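**Progress report to the Galanis small grants fund**
Project: Pinelum hand-held gripper pair
Jul 28, 2024

This report covers the second stage of the grant. The build is on schedule and slightly under budget.
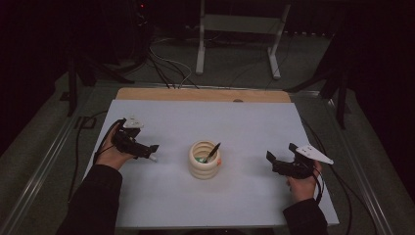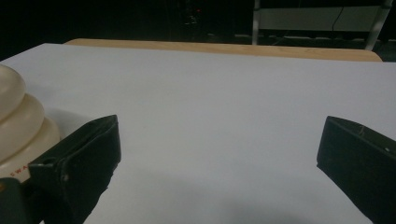 *Navville Shared Workshop – Robotics Bench*

**Work done**

Both grippers are built and in regular use at the bench. The fingers are flat black pads on the same linkage as the first version, with the mounting holes moved in so that the screws stay clear of the grip face. We printed 11 sets before settling on this one. The white plates on top are the third design and have held up so far.

We practice over a plain white surface with one or two everyday objects on it. The ribbed cream container gets the most use, as its rounded sides are harder to hold than a flat box.

**Problems**

- Cables. Both grippers are wired, and the leads drag when the operator reaches across the table. An overhead support is the next job.
- Left and right recordings drift apart over long sessions. Restarting both units every 500 grasps hides this but does not fix it.
- Pad wear. The left pads scuff sooner than the right ones and we do not yet know the cause.

**Spending**

The Cladota motor boards came in below the quote. We would like to move the difference to cable and connectors, if the fund agrees. Filament is almost used up and will be reordered from the existing line.

**Next stage**

Fit the cable support, settle the timing problem, and run the 5 test tasks in the original proposal with both hands. The arm that will carry the grippers is due in December – we will not start on its mount until the drawings have been checked.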